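Apps & Software | Opinion

October 23, 2025
By Khoa Khúc

I cleared out my phone this week, and wow, it was worse than I thought. The count stood at 243 apps when I started, and I could have sworn I was one of those tidy people! What set me off was the news that Flevero, the notes app I've used forever (and paid for twice, thanks to a phone switch), is going subscription-only in March. If you bought it outright you get to keep the old version, but it won't sync anymore — and sync is the whole reason I put up with that ugly toolbar.

The company behind it, Likov, says existing owners get seven months at the lower price before the regular one kicks in. Okay, fine, that's something. I still wrote to support asking if my folders would export with the dates intact, and I got a friendly reply saying plain text yes, attachments "soon." I've got years of scanned receipts in there, so "soon" makes me a little nervous. 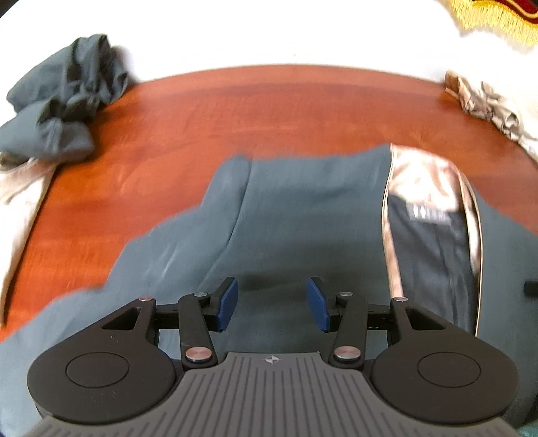 So I've been trying two replacements side by side. Serano is the pretty one, with quick search and a widget I really like, but it wants an account before you can type a single word. Lâm opens straight to a blank page and keeps everything on the phone, which suits me better, though it choked on my longest grocery list (don't ask how long) and I had to split it up.

For now I'm leaning toward Lâm and keeping the old Flevero around for the receipts. If you've moved a big pile of notes out of it with the attachments still in place, please tell me how in the comments — I'd love to get this done before the holidays!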